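Kulell Lidded Play Basket with Yellow Band and Spokes
Sold by Calimlim, the Stultasbridge shop for small tables and small hands

We've carried a lot of baskets over the years, and this is the one we keep setting aside for ourselves. The Kulell is a round bamboo basket in the style of a steamer, short and wide, with a flat lid you could happily rest a cup on (please don't, the little ones will want it back). It's meant for the bits and pieces that gather on a play table: the foam blocks, the shiny balls, whatever came home in a coat pocket.

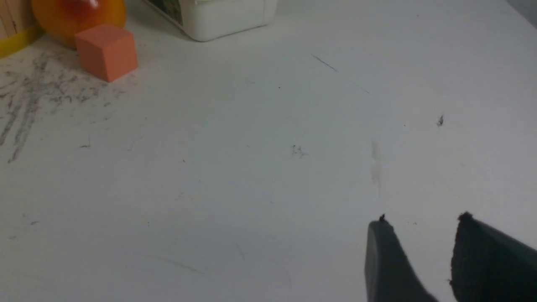
Leif Arrowood
Shop writer and buyer, Calimlim

I like a basket that doesn't fuss. Pale slats go all the way around the side, and a bright yellow band runs along the bottom where it meets the table, so you can spot it from across a room full of toys. Foam cubes go in by the handful, and the softer the block the more of them you can squash under the lid before it starts to lift!

Basket and lid, no toys included
Weight with lid: 608 grams
Safe load: 800 grams, spread over the base
Item number: 86

The lid is the part people ask me about. It's woven bamboo, and over the weave lies a yellow ring with thin spokes that all run in to a small round knob in the middle. A child can get hold of that knob with a thumb and one finger, and so can a grandparent with stiff hands, and both of them have told me so at some length.

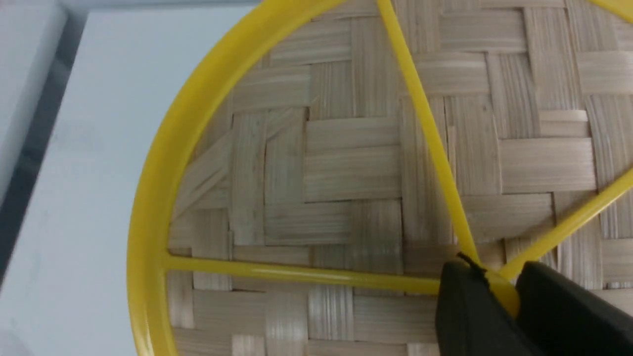 Leif Arrowood

Cleaning is easy enough. Wipe the yellow parts with a damp cloth, brush out the weave with an old toothbrush, and leave the lid off overnight if anything sticky has been inside. Don't soak the bamboo. I did it once with my own basket, and the slats took until Monday to feel right again.

As for where to keep it, ours lives at the back of a white table near the wall, with a few toys beside it.

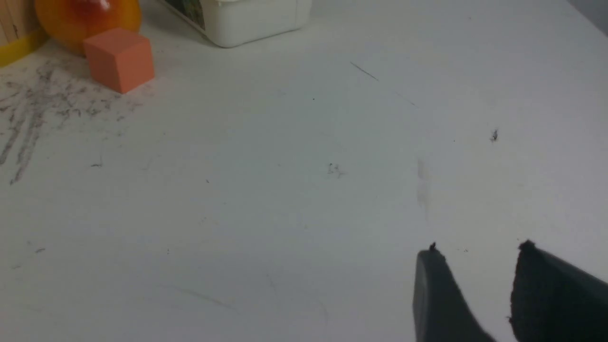 If you have a bigger collection than one basket will hold, put the things with wheels and corners in a plastic box with a proper lid and save the basket for balls and foam. That's how we do it at home, more or less, on the days when anybody is putting anything away.

We've sent out over 3,000 of these from the Zarnbridge stockroom, and the bamboo varies a bit from one to the next. Some arrive quite blond and some more tan. If you'd like two that match, leave a note with your order and we'll gladly hold them up side by side.
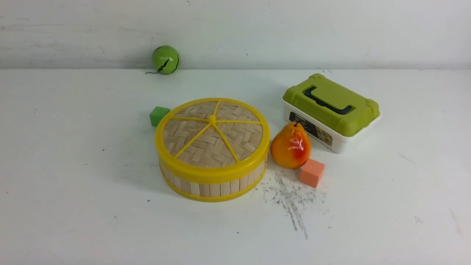
Page last changed in December

Spare lids can be ordered separately under the same item number with an L after it. Orders placed before 2 p.m. are packed the same afternoon, and you're always welcome to pick yours up from the Stultasbridge counter.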